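FOR IMMEDIATE RELEASE

Funevby Community Peace Network Opens Evening Walk Program and Family Listening Line After a Hard Year

FUNEVBY, June – After a year in which too many families in our town have had to bury someone they love, the Funevby Community Peace Network is inviting every neighbor, young and old, to take part in a new season of evening walks, open conversations and practical help for households touched by violence.

The program is called Gusoseo, a name the young people in our Thursday-style supper group made up between them and refused to let the grown-ups change, and it begins this month in the three neighborhoods where residents asked for it most: Old Trasari, Trasari Hill and the streets around Szczepańska Square. It will run through the end of the school vacation and, if the money holds out, into the fall.

"People are tired, and when people are tired they get short with each other," said Aniela Kołodziej, director of the Network, speaking to reporters on the steps of the Szczepańska Square chapel after the morning service. "I hear it in the line at the bakery. I hear it in how folks lean on their car horns at the bridge. We have lost children in this town, and you don't carry that around without it coming out somewhere. What I would like is for it to come out in a room with the kettle on and somebody listening."

Kołodziej has worked with families in Funevby for most of her adult life, first as a school nurse at Trasari Hill and later as a hospital visitor. She thanked the police for the extra patrols on the hill since the winter, and said she would like to see the same faces on those patrols from one month to the next, so that residents can learn an officer's name before the night they need it. 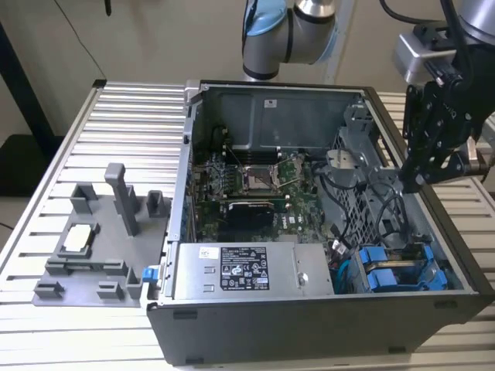
Over the spring the Network went door to door with a short list of questions about safety, and 964 households were kind enough to answer. Many of them asked the callers in, and some of those visits went on a good deal longer than planned. What came up again and again was the stretch between suppertime and full dark. Parents spoke of calling children in early, older residents spoke of giving up choir practice or a card game, and shopkeepers on the square said they had begun closing before the last bus because the walk to the stop made their staff uneasy.

The evening walks grew out of those conversations. Small groups will set out from the chapel steps, the Trasari Hill library and the Old Trasari bus shelter at 6:30 p.m., follow a route through the side streets, and finish back where they started with soup and bread. Walkers will wear yellow scarves knitted by residents of the Szczepańska senior apartments, who have been at it since before Easter and would be very glad of more yarn. The walkers aren't a patrol and won't act as one. They will say good evening, see people to their doors or to the bus, and make a note of broken streetlights so the Network can pass the list along to the town works office.

The second part of Gusoseo is the family listening line, which will be answered every evening from 5 p.m. to 10 p.m. by people who have finished the Network's training in grief support. Callers needn't give a name. Those who want more than a phone call can ask for a home visit, a ride to the courthouse, or help filling out the forms that follow a death or an injury, which Kołodziej described as "a mountain of paper that lands on you in the worst week of your life."

"I sat with a mother this past winter who had four envelopes on her kitchen table and couldn't open any of them," she said. "We opened them together. It took the whole afternoon and most of a coffee cake, and I would do it again tomorrow."
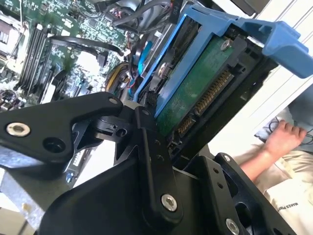

The Network has also set aside a small emergency fund. Families who have lost someone to violence, or who have had to leave home in a hurry, may receive a grant of $300 toward groceries, travel or a new lock for the front door. The fund was started with gifts from the congregations around the square, along with $1,510 raised at the spring bake sale in Old Trasari, where the poppy seed rolls sold out before noon and an argument over the last of the plum jam was settled very graciously.

Anyone over 18 may sign up to walk, and teenagers are warmly welcome along with a parent or guardian. New walkers are asked to come to one orientation evening at the Trasari Hill library, where they will meet their group, learn the route and talk through what to do if they come across trouble. Strollers can manage all of the routes except the steps behind the mill, and there is a way around those.

Kołodziej said she has been asked more than once whether walks and soup can make any difference when the news is as bad as it has been. "I don't know how to fix all of it," she said. "I know how to knock on a door. I'd ask the town council to do its part with the lights and the late buses, and I'd ask the rest of us to come out for an hour and learn who lives on the next street."

The opening walk will leave from the chapel steps at Szczepańska Square, following a short time of silence in which the names of those lost this past year will be read aloud. Families who would like a name included may leave it at the chapel office or the library desk. Reporters are welcome to attend, and are kindly asked not to approach grieving families during the reading.

About the Funevby Community Peace Network

The Funevby Community Peace Network brings together congregations, schools and residents' groups to support families affected by violence and to help neighbors look after one another. Its office is on the ground floor of the chapel house at Szczepańska Square, and the door is open most mornings from 9 a.m.

Media contact: Aniela Kołodziej, Director, Funevby Community Peace Network, Szczepańska Square, Funevby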